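**Session drummer and second guitarist – Luline, recording and regional dates**

Luline is a four-piece alternative rock band working toward a second full-length album. We need 2 players for pre-production and tracking, starting in January. Both positions are paid per session.

**Drummer**

- Steady with a click between 70 and 158 bpm
- Comfortable with odd meters; two of the new songs are in 7/8
- Own snare, cymbals and pedal. The studio kit is a Mayrhofer five-piece

**Guitarist**

- Rhythm and textural parts, some in drop C
- Backing vocals, mid range
- Own amp, or direct through the house modeler

Rehearsals run from 7 p.m. to 10 p.m. at the Wevgate rooms. Tracking takes place at Akimico with Kyu-ri Hyun engineering. Drums are recorded first, to guide guitar and bass, and all takes are comped on site. Players should expect to repeat sections – the arrangements are dense and the edits are kept to a minimum.

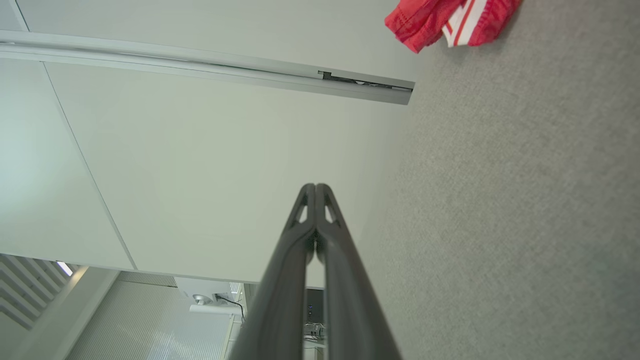 The tracking fee is 1,230 dollars per player for the full block, paid on the last day. Rehearsals are paid separately by the hour. Live dates are optional and will be agreed in writing. Travel outside the county is covered.

To apply, send two recordings of your own playing to Themis Rallis. At least one should be unedited. Phone recordings are fine if the part is audible. List your gear and any evenings you can't do. Selected applicants will get charts and rough mixes before the audition.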